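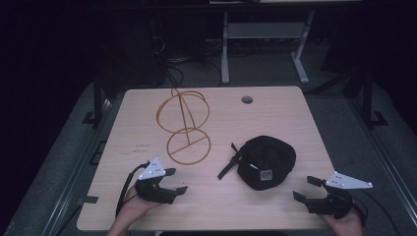 Rullcombe Repair and Reuse Room
Progress report to the Govindasamy Fund, 12/09/2023

Dear Padmavathi,

Thank you again for your patience while we got the fall numbers together – the spreadsheet and I have not always been on friendly terms! I'm glad to say we have had a good, busy stretch since our June report.

We held 25 open sessions, and people brought in 1,669 household items between them. Lamps and small kitchen things still lead the way, with clothing close behind. Of the items we couldn't mend, 384 went to Flastley for parts or scrap, a higher figure than I'd like, and most of those were cheap kettles with sealed bases.

The sewing class is full, with 20 people signed up and a waiting list. We did overspend a little on thread and needles, and I've moved money over from printing to cover it.

The evening sessions haven't started yet. We're still waiting to hear from the landlord about the side door, and I'll write as soon as we do.

With warm thanks from all of us,
Farah Simanjuntak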